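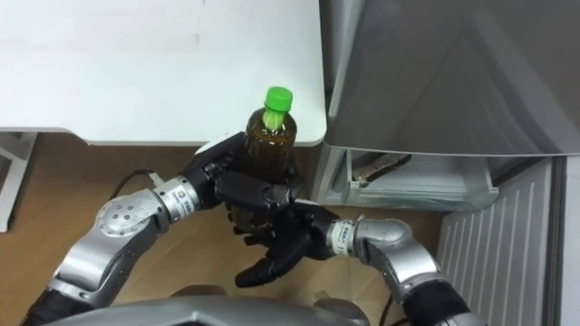
2 min read

Condensation between the panes - new glass or whole new windows?

Nadja Kuster
Posted 22nd October

Hi all, bit stuck. Three of our back bedroom windows have gone misty inside the glass, can't wipe it off from either side. House is a 1930s semi, frames are white uPVC, put in by whoever had the place before us so no paperwork at all. Had a man out from Pandlow who said the lot wants replacing and quoted 3,000 for the back of the house. Seems steep when the frames look fine to me?? They open and shut ok, one handle is stiff. We might sell in a couple of years so don't want to chuck money at it, but don't want a buyer knocking us down over it either. Anyone just had the glass done? Is it worth it or does it go again?

Rasa Kairys

Just the glass. The sealed unit has failed, frame is nothing to do with it. A glazier measures up, orders new units, pops the beads off and swaps them over. Ours took a morning. Paid 51 for the little bathroom one, the big ones were a fair bit more but nowhere near your quote.

Things to check first - shut a strip of paper in each window and tug it. If it slides out easily the rubber seal is tired, and thats a seperate cheap job. Look at the bottom corners of the frame for cracks. Poke a bit of wire in the drain slots on the outside too, if they're blocked water sits against the unit and it'll go misty again. Ask for low-e glass and a warm edge spacer, and get the guarantee in writing. And get two more quotes, from glaziers, window firms will nearly always want to sell you a window.

Stiff handle is probably the mechanism wanting oil. Don't force it.

Damián Bermúdez

replace them all, did ours last year with Juswood frames, much warmer. cost a bomb mind

Ülle Kuusk

Agree with Rasa mostly. We sold in October with one misty pane still in the landing, buyers surveyor put it in the report and they asked for 1,000 off. Cheeky but we gave in. So get it done before you list. If you do go for whole windows, keep the certificate somewhere safe - the solicitor will ask for it and we lost a week hunting for ours.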